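The Fokanier Gauge

The Plukholm River Authority maintains 40 gauging stations between the headwaters at Mavmont and the tidal flats below Ferri. Station 7 is the oldest of them. It stands on the left bank at Fokanier, where the river leaves the gorge and spreads into the reed beds, and it has been read by hand every morning at six o'clock under a standing order that no director has revoked.

Under that order, the reader is to record the level of the water in centimeters, the color of the water, and any animal observed on the far bank. The third requirement was added by Halina Michalski, the second director, who gave no grounds for it in the minutes. Readers have complied. The books list otters, herons, a stray mule, and, for eleven winters in a row, nothing at all.

In June the Authority appointed Zuweira Nyarko to the post of reader. Her letter of appointment informed her that she would be supplied with a lamp, a bound book, two pairs of gray field trousers, and the use of the station house. The letter further informed her that the previous reader, Viera Hubáček, would remain in residence for one week to ensure an orderly transfer of duties. 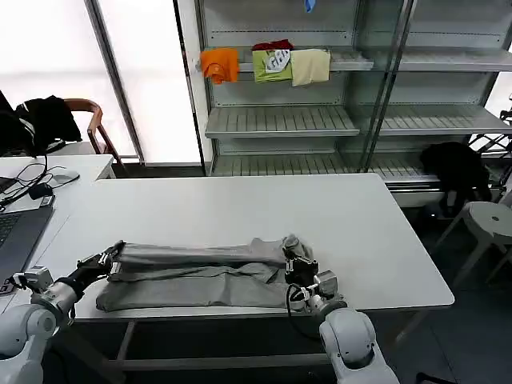 Gray cloth folded lengthwise on a white table.

Mrs. Hubáček carried out the transfer in the manner prescribed. She identified the three benchmarks cut into the rock, demonstrated the proper trimming of the lamp, and explained that the lowest step was not to be used after rain. On the fifth morning she handed over the pencil and stood back from the rail.

"Read it aloud first," she said. "Then write it. The river is entitled to hear the figure."

Miss Nyarko asked whether this was in the standing order.

"It is in the practice of the station," said Mrs. Hubáček.

The level that morning was 522. Miss Nyarko read it aloud and wrote it down. The water was brown. On the far bank a crane stood in the shallows with one foot raised, and she entered it in the third column.

The following spring the Authority received a proposal to close Station 7. Its author, Deputy Engineer Sveva Martinelli, observed that an automatic sensor upstream already supplied the level every quarter of an hour, and that the color of the water could be judged from the road bridge. She made no mention of the third column. The proposal passed its first reading without objection and was sent to the director, Fiorella Marchetti, for signature.

Director Marchetti did not sign it that day. She requested the books of Station 7 and had them brought to her office, where they filled the window ledge and most of the floor beneath it. She read for two evenings. In the years before the great flood, when the level reached 900 and the lower town was lost, she found that the far bank had been empty for forty mornings. She found other empty periods that had preceded no flood of any kind. She found a page on which Halina Michalski, visiting the station in her last year of service, had written only: "Crane. It looked at me first."

The director drove to Fokanier and arrived shortly before six. Miss Nyarko, who had not been notified of an inspection, offered her the second lamp. They went down together, leaving the lowest step alone.

Mist lay over the reed beds. Miss Nyarko bent to the gauge, spoke the figure in an even voice, and wrote it down. She held the book out to the director, together with the pencil.

"The color, if you would," she said.

"Green," said the director. "Green, toward gray."

"And the far bank?"

Director Marchetti raised her lamp, though there was already enough light to see by. She remained at the rail for some time. Then she took the pencil and began to write in the third column, and as the space provided was small, she continued into the margin.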